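Adding an Actor's Biography to Your Plaro Profile

Before you start, pour yourself something nice and have the actor's résumé close by, because the biography page is the part casting people really do read! 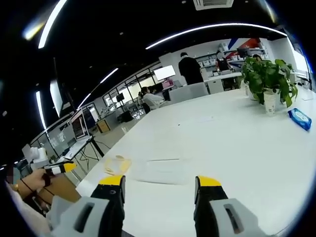 You'll need your Plaro login and the actor's stage name spelled just the way they want it on screen (accents, middle initials and all).

1. Sign in and choose People, then Add Performer. Type the stage name in the top box. The legal name goes in the second box, and only you and your agency can see it.

2. Fill in the birthplace and training. If our performer Abena Quaye studied at two schools, she would list the more recent one first and press the plus sign for the other.

3. Open Credits and add each role on its own line: title, character name, then Lead, Recurring or Guest. Take your time with this one. A recurring part entered as Guest will sink to the bottom of the list, and it's a bit of a chore to drag it back up again.

Note: Work that hasn't been released yet belongs under Upcoming. You can leave the character name blank there and come back to it in November, or whenever the studio is happy for you to share it.

4. Write the short biography. You have 637 characters, spaces included, and the little counter turns orange when you have 80 left.

5. Press Preview and read it out loud once (it does help with those long sentences), then press Save.

Caution: Saving replaces the old biography for good. Copy the earlier text somewhere safe first if you think you might want it back.

If a credit refuses to save and you see message 316, the same title has been entered twice. Delete one of the pair and press Save again.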